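## 4. Living with the Takness wrist kit

I've put off the hardware section long enough. Everything in Section 3 assumes we can tell where a person's hands are while they fiddle with small things on a table, and for this study we got that from the Takness wrist kit, which you can buy or rent by the month. We rented. I wore it myself for most of the early sessions at our Brabec site, and a lot of what follows is me complaining (or gushing) from inside the cuffs. Figure 2 gives you an idea of the work.
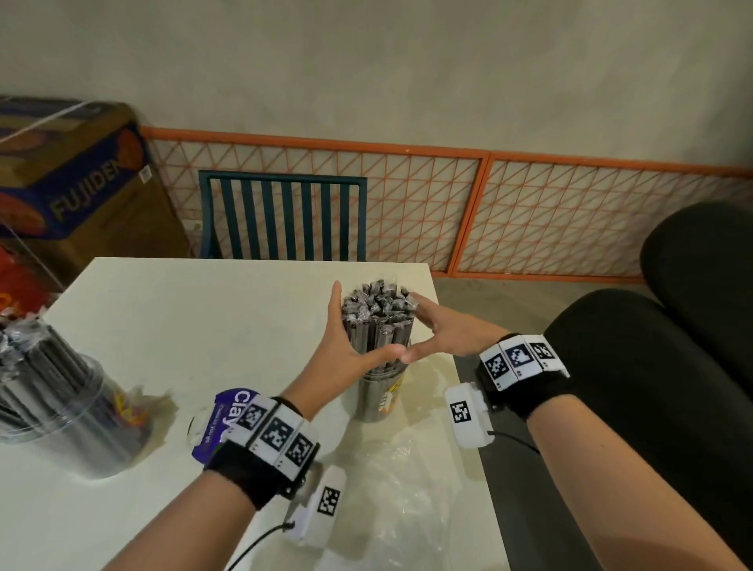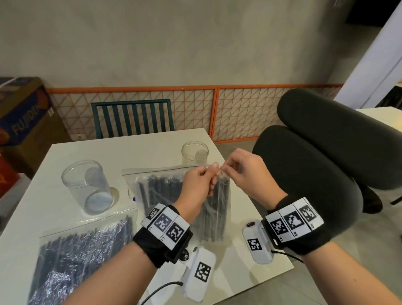 *Figure 2. The wrist cuffs in use at the white table. First: both hands around a clear container of wrapped sticks. Second: fingertips together over a clear zip-top bag of pipe cleaners.*

### 4.1 What we wanted from a kit

Our needs were pretty modest on paper. We wanted a pose for each wrist, fast enough to follow someone unpacking, sorting and repacking craft supplies, and we wanted bare fingers. That last one ruled out more products than I expected! I love a good data glove, but have you ever tried to separate two fuzzy stems with a glove on? People slow down, they start using their palms, and pretty soon you're collecting data about gloves. So anything that covered the fingertips was out before we even asked about price.

We also wanted something a new participant could put on without one of us hovering over them. Our sessions are short and people come in between other things, so if the kit eats half the visit we've lost. Takness quotes a setup time of 15 minutes per person, fitting and calibration together. I was ready to laugh at that. My own first try took much longer, mostly from threading a strap the wrong way and having to start over, but once we'd all done it a few times the quoted figure was fair, and by the end of January it was generous.

The other serious candidate was Bernby, which is a service more than a kit. You send them your head video and they send back hand tracks. No cuffs at all, nothing to charge, nothing to strap on. I wanted very badly for this to be the answer. We ran the same pilot recordings through both, and I'll get to how that went in 4.4.

### 4.2 Fitting and calibration

Each cuff is a fabric strap with a band of printed markers on it and a module mounted by the strap, with a cable leading off. The strap is the part I'd redesign first. It has to be tight enough that the markers don't slide when the forearm twists, and there's a narrow range between "slides" and "my hand has gone to sleep." We ended up telling people to fasten it, make a fist, open the hand, and then take up whatever slack was left. If the participant had a watch or a bracelet on, we asked them to take it off and leave it with us. Long sleeves got pushed up past the strap and stayed there for maybe a minute at a time, so after the pilot we simply asked people to show up in short sleeves.

Calibration happens in Wando, the software that comes with the rental. You hold your wrists out in front of you, turn them over, bring them together, spread them apart, and Wando draws a little bar that fills up as it gets views it likes. I have a soft spot for that bar. It's the only piece of feedback in the whole package that a first-time user understands right away. What it doesn't tell you is which wrist is holding things up – and with two cuffs on, you end up waving both arms around like you're landing a plane until the bar decides it's happy.

A tip that isn't in the manual: run the calibration sitting exactly where you'll work, with the table already set up. We started out calibrating standing up, in the middle of the room, and then sitting down to begin. The head view changes a lot between those two postures, and our first recordings had a small, steady offset on the left wrist that I chased for days. Redoing the calibration in the chair made it go away. I can't tell you for certain that posture was the cause, as we also tightened our strap routine that same week, but we never went back to find out.

### 4.3 Working at the table

Once everything is on, the kit is more comfortable than it looks. The weight sits behind the wrist, so pinching and pulling feel close to normal, and after the first few minutes I'd forget about the bands completely. The cables I never forgot. They don't stop you from doing anything, but they touch things. They brush the tabletop, they find the corner of whatever bag you've just put down, and every so often one gets under a container as you're lowering it. Participants mentioned the cables more than any other part of the kit when we chatted afterward. We tried clipping them to the upper arm (good, until people reached across) and running them behind the shoulder (better, but it took a second person). In the end we just let them hang and asked people to keep the far side of the table clear.

Clear plastic deserves its own paragraph. Our task set is full of it, by design, given that packaging is the thing we care about: tubs, bags, wrapping, jars. Glossy plastic throws highlights all over the place, and I fully expected a marker-based system to hate it. It was mostly fine! The printed patterns are matte and high in contrast, and Wando didn't lose them just for being near something shiny. Where it did struggle was when a sheet of plastic got lifted up between the head camera and the wrist, say while someone was pulling a bag open toward their own face. The track would freeze, hang there for a bit, and then jump. The jump is easy to find afterward, so I'd call this one annoying and leave it at that.

Deep reaches were harder. When a hand goes down into a tall container, the forearm follows it and the markers tip away from the head camera. People with short forearms got this more than people with long ones, and we had one participant who naturally worked with her elbows high and never lost a marker all day. I'd love to be able to bottle that. We thought about coaching everybody to lift their elbows, and decided against it, for the same reason we'd turned down the gloves.

### 4.4 How much of it we kept

Over the full study we recorded 2,509 clips with the kit. A clip here is one attempt at one instruction, from the moment the hands leave the lap to the moment they return to it. We threw out 89 of them for tracking faults. I'm counting as a fault any clip where at least one wrist was missing through the whole of a grasp, or where the track came back in a place no human arm could have gotten to. Clips with short freezes stayed in, with the frozen stretch flagged, and the models in Section 5 are trained with those stretches masked out.

I went through every discarded clip by hand, which was a long and boring couple of evenings, and the deep-reach problem accounts for more of them than anything else. The lifted-plastic problem comes next. After that it's a grab bag: a strap that slipped, a cuff put on the wrong arm, a session where we forgot to restart Wando after lunch and it quietly recorded only the right side. I'm charging that last group to us and not to Takness, but they're in the total anyway. A kit that lets you record half the data without complaining shares a little of the blame, in my view.

Bernby did well on the pilot recordings wherever the hands were apart and in plain sight. On fingers it gave us more than Takness could, obviously, as the cuffs only know about wrists. But our tasks have the hands together nearly all the time, pinching the same small thing, and there the tracks swapped sides or merged. For pouring, stacking, wiping, that sort of job, I'd probably go with the service and skip the straps. For ours it wasn't close enough to keep arguing about, so the full study used Takness throughout.

### 4.5 Would I rent it again?

Yes, with some grumbling. The tracks are solid, the fingers stay free, and the people wearing it got on with the task and didn't fuss with their wrists much. I'd ask for a softer strap in a smaller size, a calibration bar per hand, and a loud warning when one cuff drops out. A cable-free version would be lovely, though I'd want to know how long a charge lasts before I got excited.

If you're planning something similar, a few practical notes from us. Ask for spare straps when you order; they pick up hand lotion and lint very quickly and Wando has no way of knowing that a band isn't sitting flat anymore. Check the markers for scuffs at the start of every day. Record a short still segment, both hands resting on the table, at the beginning and end of each session. We only added this partway through, and comparing the two segments is by far the quickest way to spot a cuff that has crept. For the earlier sessions we had to estimate creep from the clips themselves, and the procedure for that is in the appendix along with the settings we used in Wando.

One more thing that affects Section 5: all wrist poses from here on are expressed relative to the table corner nearest the participant's left hand, and not in Wando's own default coordinates, which reset each time the software restarts.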